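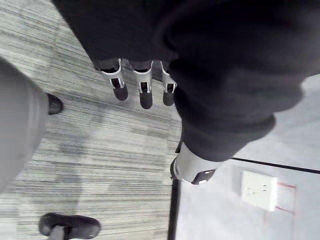 Sleeve bunching at the wrist again – how do you all dress yours?

4 min read · 8 replies · 2 shares

marshlight_tess
Evening all, and sorry in advance, as I do go on a bit. We have had our Rundik arm with the four-digit hand (three fingers and a thumb) since February and I have become the person who looks after it, mostly by being the one who read the manual. It wears a dark fabric sleeve the whole time, which I'm very much in favour of, as it keeps fluff and crumbs out of the joints. My trouble is that the sleeve creeps. I smooth it out nicely in the morning and by three in the afternoon it has gathered itself into great thick folds over the back of the hand, and the finger nearest the folds ends up half tucked into them. The other two hang clear and the thumb is fine.

No faults on the controller so far, but I don't love the look of it. The cuff is the drawstring sort that came with the sleeve. Do I tighten it, swap it, or stop fussing?

oldbearing
Hello Tess, lovely to see someone fussing about sleeves, it's a much neglected subject! Don't tighten the drawstring, please. I did that on ours and all it did was stop the fabric sliding back when the wrist turned, so it pulled against the cable loop instead and I had a loose connector to find. What you want is less sleeve. Put the arm at full stretch, mark where the cuff sits, then fold the spare up at the elbow end and tack it there with a few big stitches you can undo later.

quillandcog
I'm going to disagree with oldbearing, fondly. If you take out the slack you'll be fine at full stretch and miserable when the wrist rolls right over, and these sleeves do tear along the seam once they're tight. I'd leave the length alone and anchor it further up. We use two soft hook-and-loop bands from Greltari, one just below the elbow and one at mid-forearm, both loose enough to get a finger under. Ours has done over 500 hours like that and the bunching stays up the arm where it does no harm.

oldbearing
Fair enough, but bands hold heat in, and mid-forearm is where our motor sits. I wouldn't.

quillandcog
Ours is the Skardale forearm, so the motor is up by the elbow. Perhaps we're both right for our own machines! Tess, put your palm on the casing after a long run (powered down, naturally) and find out where the warm bit is before you buy anything.

pennyfarrier
Can I add something about that tucked finger? Fabric caught behind a fingertip will rub the black pad on one side, and you don't notice until the grip starts to slip. When I do ours I power down, release the brakes with a hand under the forearm, roll the sleeve right back and then look at each pad in turn under a lamp. A wipe with a barely damp cloth, let it dry, sleeve down again. It takes 8 minutes if the kettle's already on. Please check the cut-outs in the silver shells as well – lint collects in there like you wouldn't believe.

marshlight_tess
Oh, you are all so kind. I've been and had a feel, and the warm patch is high up, near the elbow, so bands it is. I rolled the sleeve back while I was there and got a proper little pinch of grey lint out of the cut-outs, which I suspect is carpet. Pads look even to me, though I'll keep a closer eye on that one finger.

oldbearing
I still say stitch it, but I shall be gracious. Do cycle the wrist slowly through its whole range before you let it loose at normal speed, and watch the cable loop while you do.

marshlight_tess
Will do, first thing tomorrow.

Comments (3)

ruppert_user: We had the same creep on a Ruppert arm and a longer cuff cured it. Might be worth a try if the bands don't suit.

dovecote: Does anyone wash theirs? Ours went in cool and came out noticeably shorter.

pennyfarrier: Sponge it by hand, dovecote, and dry it flat. I lost one the same way.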